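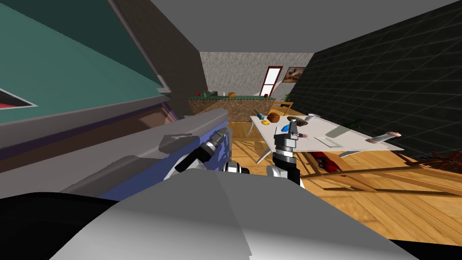
Tesby says the old thunder run will hold if we shim it from the wall side and leave the original brackets alone, and that anyone who wants to screw new ply across the joints "should go build a kitchen." Fine. Not arguing. Going with shims.

May, Ditwood shop book. Started 9:40 am, coffee late.

Where we are. Thunder run = the long wood trough up in the stage left loft, original to the building, 1857 cut into the end board. Iron balls go in at the top, roll down, drop over the steps, whole house hears it. Hasn't been run in front of an audience in living memory as far as we can find out. Povlow want it live for the storm in act one. Live, no backup track. Director very firm on this, sound dept less firm.

Trough walked end to end with a flashlight and a mirror. Notes:

- upper section good. Dry, tight, some old candle wax (left it)
- middle section has dropped at the third bracket. Ball slows down there, you can hear it go dull
- bottom section, two of the step boards are cracked along the grain. One somebody glued before, badly
- end box has no lining left. Just tacks and a bit of felt you could blow away

Ran 2 balls on their own to get a feel. First one stopped dead at the dip. Second knocked the first one on and they both went into the end box hard enough to bring dust down on the prompt desk. Note to self, COVER THE PROMPT DESK. Lighting were not pleased, they had just cleaned.

Shims: cut from the offcuts under the bench, oak, tapered by hand. Tapped in from wall side at bracket three, bit by bit, rolling one ball after each tap. Got a clean roll on the fifth try. Pencil line on the wall shows where the trough sat before, please don't rub that out, the heritage people will want it.

Step boards: the cracked ones are out and tagged, on the top shelf behind the paint. New ones in ash. Planed but not oiled. Oil makes it rumble softer, we think, only tried that on the test piece so don't quote me. Would rather hear them bare first with the house curtain open.

11:15 full load. 16 balls, let go by hand gate, all together. Big sound. Really big, felt it in the rail. Stood in the back row of the balcony for the second run and it reads more like a truck than a storm for the first bit, then the steps come in and its right. Maybe let them go in ones and twos at the top, then dump the rest. Gate wants a notch so the operator can feel how far open it is. Will make one out of the brass strip.

Povlow stage mgmt came up for the third run. Comment was that it covers the captain's first line completly. Two choices, move the cue earlier or have the captain shout. They are going to try the shouting.

Moussa quote for the end box lining came in at lunch, 137 for the leather incl. delivery. More than I wanted. Felt is cheaper but felt is what died in there last time. Leather will give a thud at the finish, and the sound dept likes a thud. Say yes to Moussa, I'll put it through on the rigging line and have the conversation later.

Safety bits, not optional:
Catch net under the whole lower run before anybody is on deck. Ours is too short by an arm's length, borrow the long one from the paint frame. Gate pinned and tagged when unattended. Balls live in the crate with the lid on, crate lives on the floor, NOT on the loft rail, whoever did that this morning.

Left to do
- brass notch on gate
- net swap
- second pencil mark at bracket four, looks like it might be going the same way, check again after a week of rolling
- cue light up there, operator can't see a thing past the border
- find out if the fly floor can hear cans over it. I couldn't
- ask Tesby about the squeak at the top hinge, might just be the hinge

Packed up 4:30. Ball crate counted back in and locked. Key on the usual hook, the low one.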